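3.2 Itemizing the cost of a two-arm bench cell

The purchase price of the arms is the number most labs start with, and in our records it was rarely the number that caused trouble. When Hanan Twal and Wissam Daher went through the order history for the cells at the Civport site, they found 732 separate purchase lines. Most were for small goods: brackets, cable, fasteners, hand tools, baskets, replacement finger pads. We grouped these lines under four headings – arms and grippers, sensing, structure, and consumables – and kept installation labor as a separate figure, as it was paid from a different account.

Arms were bought in pairs through Chamoun, which acted as reseller and handled the warranty paperwork. Grippers came with the arms in the first order and were quoted separately in the second. This made the two orders hard to compare until Dima Semaan split the first invoice by hand. We recommend that buyers ask for the split up front, even when the seller offers a single bundle price.

Sensing was budgeted per arm and not per cell. Each gripper carries its own small camera on a bracket, so every added arm brings with it a camera, a bracket, a cable run and a port on the host computer. The last of these was missed in the original plan. Two cells had to wait for powered hubs, which Casska delivered after 27 days.

Structure covers the frame, the tabletop, the mounting rail and the wall panels. An aluminum extrusion frame costs more than a welded one of the same size, but it can be changed on site with hand tools. Over the period studied, the frame was altered in several cells to take new baskets or to move a rail, and no outside shop was needed for any of these changes. Wall covering was priced by the roll and is a small cost. We list it because printed coverings were changed more often than plain ones, and each change takes the cell out of use for part of a shift. The cell in Figure 4 has a leaf-print covering on the left, back and right walls, with tool storage hung on two of them.

Consumables are the heading where our first estimate was furthest off. We had allowed for finger pads and cable sleeves only. The actual orders included screwdrivers, bit sets, mesh baskets, push buttons and cleaning supplies. Hand tools were first treated as a one-time purchase for each cell. In practice they moved between benches and were reordered when a set was short, so they now sit in the yearly budget.
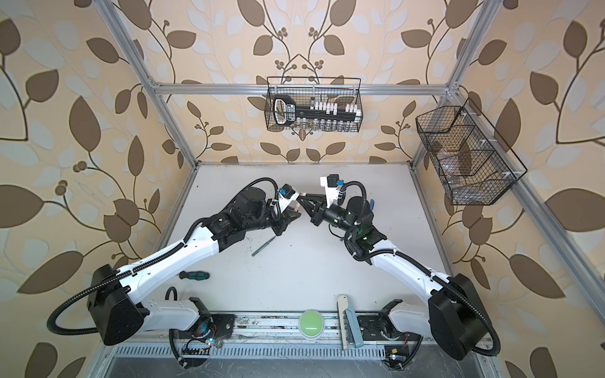 Figure 4. Two-arm cell with hand tools on the tabletop. Debris on the work surface and along the mounting rail is the kind of load the cleaning line in the consumables budget is meant to cover.

3.3 Planning for spares and downtime

Spares were set by a simple rule. If a part could stop a cell and took longer than a week to arrive, one was kept on the shelf for each group of cells. Parts that arrived faster were ordered as needed. Under this rule the shelf stock was mainly gripper fingers, camera modules, control boards and the corrugated cable used along the arms.

Majdi Boutros logged 492 hours of downtime for the whole group during the study. Waiting for parts made up the largest share – more than repair work itself. Proson offered a service contract that would have put a technician on site, but the quote did not include parts, and parts were the main cause of delay. The contract was declined in February and the money was moved to shelf stock.

The rule has limits. It treats all cells as equal, and it assumes that parts can be swapped between them. This held for the cells described here but would not hold for a lab that buys its arms from several makers. Section 4 returns to this point with the mixed fleet.

Correspondence: Ayman Shboul, corresponding author | © 2022 The authors | Back to top
Shares 27 | Comments 4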